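Project report: Ordering and Laying Out Instruments for a Training Tray
Crescencio Trujillo, February

1. Purpose

In our course every student group prepares the same small set of instruments, and each group does it differently. I wanted to write one layout that is easy to check. The surface is always a blue cloth, with a metal tray on it. I began with the scissors, which should be closed before they are put down. 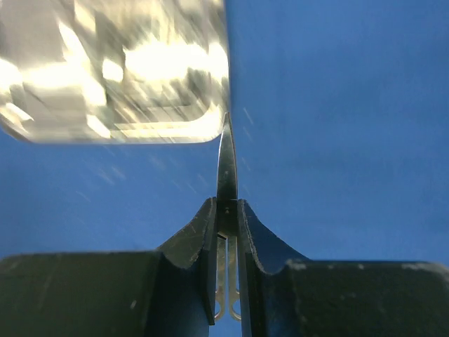 2. Layout on the cloth

I compared two layouts, which I named Milley and Daza. In Milley all instruments stay inside the tray. In Daza a part of them lies in front of it – this takes more space, but it is faster to check.

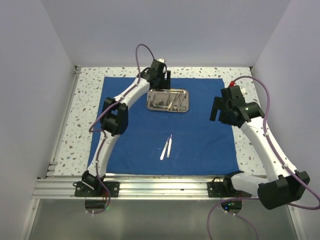
My first question was how new students learn the order. I gave them the written list before the practice and asked them to read it two times. The pair with the slender tips, lying on the cloth below the tray, is written first on the list, and the scissors at the right side of the tray come later.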